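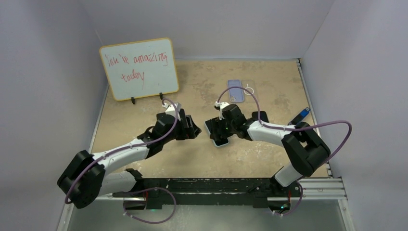
Minutes of the March get-together, Deller Street phone repair and reuse group

Present: Natalia Cuautle (chair), Kwaku Agbenyega, Phúc Cù, Sarahí Ocampo (notes). Hermenegildo Arriaga sent his apologies and, very kindly, a lemon cake.

We got going at 7:10, a little behind because everyone was catching up, and it was lovely to hear all the news.

1. Last minutes. Agreed, with one fix: the spare chargers went to Kwaku, not Phúc.

2. Donated phones. Natalia thanked everyone who brought phones in — 9 so far this year, and 2 of those only needed a good clean. Phúc asked that we please take the cases off before handing them over. All happy with that.

3. The table. Sarahí would like the tabletop wiped with a soft cloth at the end of each session and no drinks set down on it, cake included (some laughter). Kwaku will bring cloths.

4. Money. We have $384 in hand. Agreed to spend up to $60 on screen wipes and small padded envelopes. Phúc to order.

5. Anything else. Kwaku wondered about a sign-out sheet for phones going home with people. Natalia will draft one and pass it around before we meet again.

Finished at 8, with the last of the cake going home with Phúc.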